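How to clean and re-oil a wooden tabletop

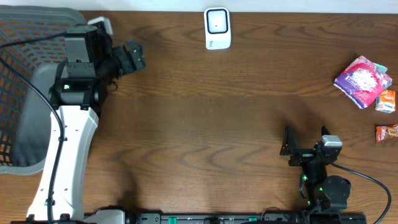

The tabletop, with the grey basket at one side.

A wooden table that gets used every day builds up a film of grease, polish and dust. You may not notice it until you put a damp cloth across one corner and see the difference. The method below is for solid wood or thick veneer with an oil finish. It takes one afternoon of work and then a night of leaving the table alone. If your table is varnished or lacquered, do the washing part only and skip the oil, which will sit on the surface and go sticky.

To find out which finish you have, put a drop of water on a spot near the edge and leave it for ten minutes. On varnish it stays as a bead. On oiled wood that needs attention it soaks in and leaves a darker mark, which fades as it dries.

What you need

A plastic basket or tub for clearing things into
Washing-up liquid or soap flakes
Two buckets
Four or five lint-free cotton cloths
A sanding block with 200 grit paper
Table oil – I use Endeo clear, but any hardwax or Danish oil will do
An old jam jar with a lid
Rubber gloves

Clearing the table

Put all the small things in the basket first. One with holes in the sides is best, as crumbs and grit drop out when you tap it over the sink. Pens, coasters, keys, chargers and post all go in together and can be sorted later. Don't drag the basket across the wood when it is full. Lift it, even if you are only moving it to the other end. Most of the fine scratches on my own table came from sliding things about.

Brush off the loose dirt with a dry cloth. Run your palm over the surface afterwards and pick off anything you can feel. A single grain of grit under the sanding block will leave a line that takes longer to get out than the rest of the job.

Washing

Fill one bucket with warm water and a small squirt of washing-up liquid, and the other with plain water. Wring the cloth out well. It should be damp and never dripping, especially over joins between boards.

Work along the grain from one end to the other. Where the grain curves, follow it loosely and don't worry about matching every bend. Rinse with the plain water and dry straight away with a clean cloth. Change the water if it goes grey.

Sticky patches can be softened with a warm damp cloth laid on top for 3 minutes. Scrape up what is left with an old plastic card. Don't use a knife.

Leave the table to dry for at least two hours. In winter I leave it longer, with a window open a little.

Sanding

You are only taking off the raised fibres, so use light pressure and go with the grain. Go over the whole top and not just the marked areas, or the oil will take unevenly and you will get pale patches. White rings from hot cups often come out at this stage. Black marks usually go deeper and need a proper sanding with a coarser paper first.

Vacuum up the dust with a brush head, then wipe with a barely damp cloth and let it dry again.

Oiling

Shake the tin. Pour a little oil on to a folded cloth and rub it in, covering a section the width of your arm before moving on to the next. Keep the coat thin. After 33 minutes by the kitchen timer I wipe off everything that hasn't soaked in, but go by your own tin, as the times vary.

Look across the surface from a low angle with the light behind it. Wet streaks show up clearly that way – wipe them off before they set.

Leave it overnight. Put on a second thin coat the next day if the wood still looks dull. Wait a few days before putting anything hot or wet on it.

Safety

Cloths with oil on them can heat up and catch fire if left in a heap. Soak them in water and shut them in the jam jar, or lay them out flat outside until they are dry and stiff, then bin them.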